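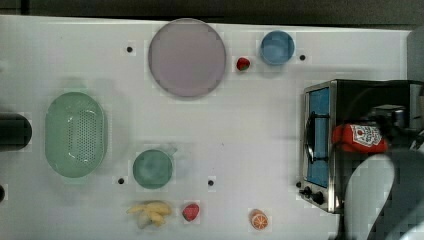 Home | Papers | Archive | Contact

3.2 Recovering files after a quick format

We were curious, and a little nervous, to see how much would come back once a memory card had been quick-formatted and then used again for a while. For this part we filled each card with 2,283 photo files, formatted it in an ordinary camera menu, and wrote a fresh batch over the top – the sort of thing that happens to most of us sooner or later. We then ran Provora and Millow on identical copies of each card, with the time limit set to 90 minutes.

Provora brought back 1,339 files that opened without any trouble, and we were very pleased with that. Millow found more file names, but a good many of them led to half a picture or to gray blocks, and we did not count those (see Figure 4 for the breakdown by card size). Fragmented files were hard for both tools, just as the Estness tests had led us to expect.

Figure 4. Files recovered intact, by tool and card size.

We should add that cards holding more than around 2,000 files slowed Millow down quite a lot, and we come back to this in Section 4.

14 shares | 2 comments

cardreader_k: Did you try the Leung carving method on the fragmented ones?

oldtapes: Lovely clear write-up, thank you! Would like to see SSDs next.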